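About Brurommont Herb Nursery

Brurommont is a family-owned nursery that grows and supplies medicinal and culinary herbs to home gardeners, schools, and small retailers. We offer live plants in pots, plug trays, and seed packets, all raised on our own ground.
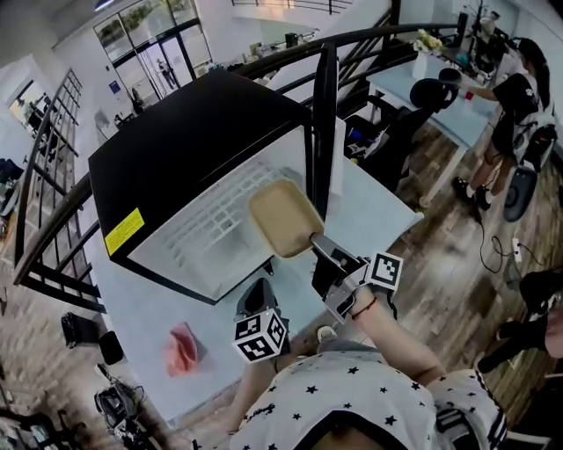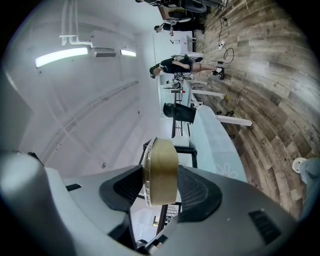

The nursery was established by Ursina Egger, who began with two cold frames and a small collection of sages and thymes. It now lists 182 varieties of plants and 385 kinds of seed, many of them old medicinal species that are seldom carried by general garden centers.

Our stock is grown without synthetic pesticides. Plants are hardened off outdoors before sale, and perennials are held for a full season where the species requires it. Seed is cleaned by hand and tested for germination before it is packed. Varieties that fall below our standard are withdrawn from the list until the next harvest - customers may ask to be notified when they return.

Danica Danko manages propagation and oversees the Vedivska Collection, a reference planting of 400 labeled herbs arranged by plant family. The collection is open to visitors by appointment from May through August. School groups are welcome and should write in advance.

Live plants are shipped in spring and fall only. Seed orders are sent throughout the year. Information on our plants is provided for general interest and does not replace the advice of a qualified health practitioner.

Related pages
Growing Hyssop from Seed
Elecampane: Planting and Care
Shipping and Returns
The Foltier Seed List

Contact Us | © Brurommont Herb Nursery | Back to top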